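Chapter 4
The School Lunch Period

Key terms: seat time, service line, staggered release, offer and serve, open campus, share table

After reading this chapter, you should be able to:
Explain how the length of a lunch period differs from the time students have to eat.
Describe how a school builds lunch into its master schedule.
Compare two ways of moving students through a service line.
Identify the staff duties that a lunch period creates.

Opening case: Hultolby Elementary

Hultolby Elementary School had one lunchroom and one service line. For many years the whole school ate in two sittings. The first was for kindergarten through second grade, and the second was for the older children. When enrollment grew, the second sitting reached 105 students who bought a school lunch, plus those who brought food from home. The last students in line were sitting down when the first ones were being called to recess.

Teachers noticed the effect in the afternoon. Students in two of the fifth grade classes asked for snacks by 1:30. The kitchen staff noticed it too, and reported that fruit and milk were often thrown out unopened. Parents wrote to the principal in January to ask for a longer lunch. The district answered that the bell schedule was tied to the bus schedule and could not be changed before the next school year.

The principal did not have more minutes to give. She could change how the minutes were used. Oltell Middle School, in the same district, had already tried releasing classes to the lunchroom a few minutes apart, and its schedule became the starting point for a trial at Hultolby. We return to the results at the end of the chapter.

4.1 Lunch Period and Seat Time

The lunch period is the block of time shown on the master schedule. It begins when students are released from class and ends when they are due at their next activity. Seat time is the part of that block a student spends at a table with food. The two are often confused in school handbooks, and the confusion leads to complaints on both sides.

Several things come out of the lunch period before seat time begins. Students walk from the classroom, wash their hands, wait in line, choose their food, and find a seat. At the other end, they clear the table and line up. A student who brings lunch from home skips the line and may have twice the seat time of a classmate who buys lunch.

Young children need more help than older ones. They may not be able to open a milk carton, peel an orange, or carry a full tray. A schedule that works in a middle school may fail in a first grade classroom for this reason alone.

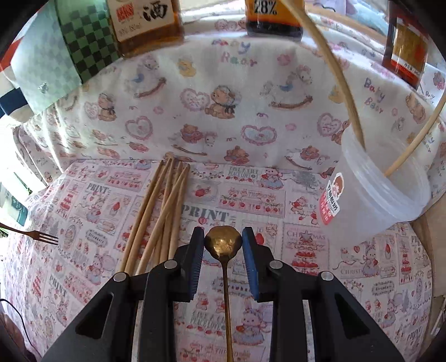
Figure 4.1 A metal spoon above a printed tablecloth.

Schools that want to know their real seat time should measure it. The usual method is to follow a few students from the classroom door and write down the time at each step. The last student in line should always be one of them. An average hides the students who have the least time.

4.2 Lunch in the Master Schedule

Most schools place lunch on the schedule after the core subjects and before the special subjects such as art and music. The number of sittings depends on the size of the room. If a lunchroom seats 85 and a grade has over 85 students, that grade must be split or another space must be found. Some schools use classrooms for this purpose. Classroom lunch shortens the walk, but it takes away the teacher's break unless an aide is assigned.

A teacher's duty-free lunch is set by contract or state law in many places. Before changing the order of sittings, a principal should check that each teacher still has the full break. The supervision roster is covered in Section 4.4.

Review questions

1. What is the difference between the lunch period and seat time?
2. Why might two students in the same sitting have different amounts of seat time?
3. What should a principal check before moving a class to a different sitting?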